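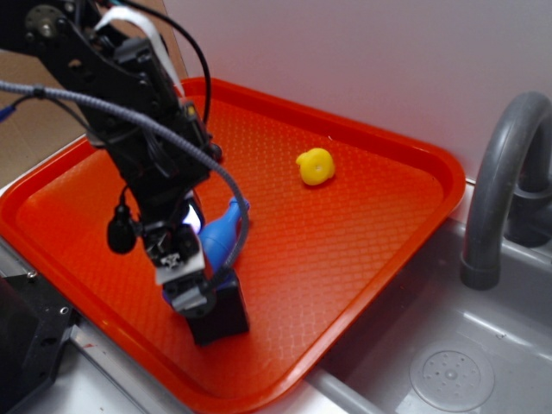 An orange-red plastic tray next to the sink, with small plastic pieces on it.

Using a tray for small plastic things

Small plastic toys and odd caps tend to pile up near the sink. A rimmed tray keeps them together and stops them from rolling off the counter or down the drain.

Pick a tray with a raised rim on all four sides. A textured bottom helps too. Water sits down in the pattern, and light pieces don't slide as much when you move the tray. Ours is a Storanex, bought in March, but any sturdy one will do.

Wash the pieces in a bowl of warm water with a squirt of dish soap. Squeeze out anything hollow before it goes on the tray. If a toy has a hole in it, set it hole side down and leave it overnight – water trapped inside is what turns black and slimy.

Leave space between the pieces. Tall or bottle-shaped ones can lie on their sides, tipped a little so the open end points down.

For grime in the tray itself, sprinkle on baking soda and go over the pattern with an old toothbrush. Work along the lines in one direction, then the other. Rinse under the faucet and stand the tray on its edge to dry. Don't use steel wool. It scratches colored plastic and the scratches hold dirt.

If you mix your own rinse, 25 ml of white vinegar in 500 ml of water is plenty. Wipe it on, wait a few minutes and rinse well. Never mix vinegar with bleach.

Once everything is dry, put the toys back in their bin and hang the tray up or slide it in beside the cutting boards.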